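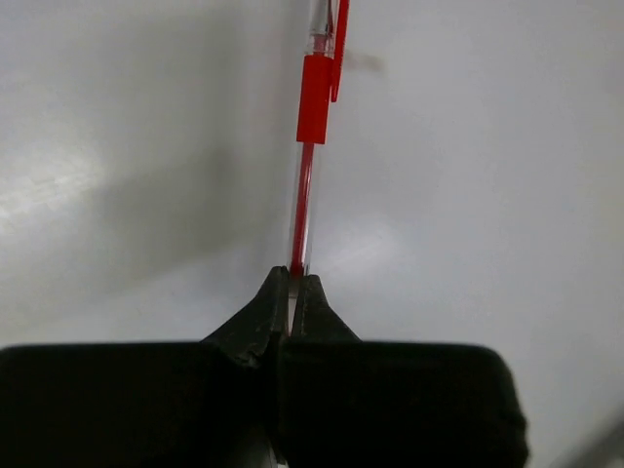 The red pen, clear barrel with red grip.

Hello all,

Thank you for the answers about the desk supplies at Orham. I put my reply under the quoted part, I hope this is the correct way on this list.

On 8/2/19, a list member wrote:
> We still have the 402 order form from July open. Can you tell
> me which pens you want to keep in the box, and whether
> the refills from Grolis fit? I would like to order only once.

The red pens can stay. Their refill is thin and you can see through the barrel how much ink is left, so I do not need to write with each one to check it. For the blue ones I ask for the same type, with the soft grip. My hand becomes tired with a hard barrel when I correct long lists.

About the Grolis refills I am not sure. I tried one in a blue pen and it was a little too long, so the cap did not close well. Maybe there is a shorter kind.
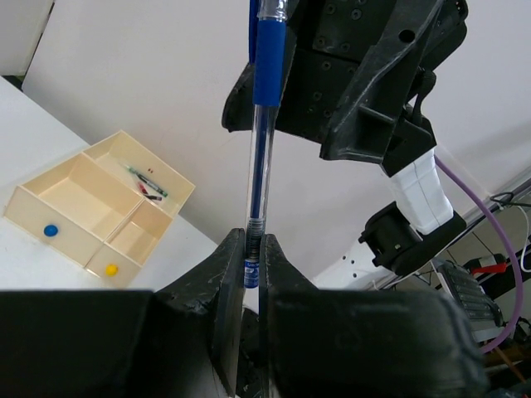 Orham Office :: Supplies and Stationery Group

The box with three compartments is good and we should keep it. My proposal is to use the long part at the back for pens only, also the green and the red ones. The large part can be for tape and scissors, and the small part for clips. Please do not put coins there.

I have one more question, on the things which are not for writing.
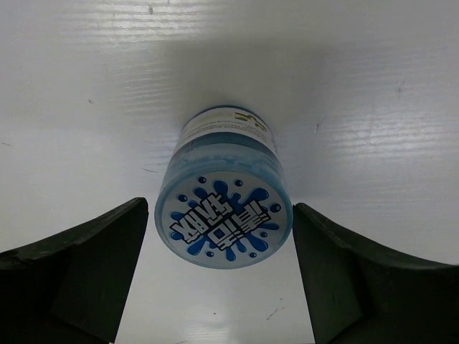
If we keep the blue gel on the same table, it needs a fixed place, because a round jar can roll. I would put it on the shelf from Hinds, with the lid up. Please write to me if you prefer another place, and I will send the form after that.

With kind regards,
Supplies desk, Orham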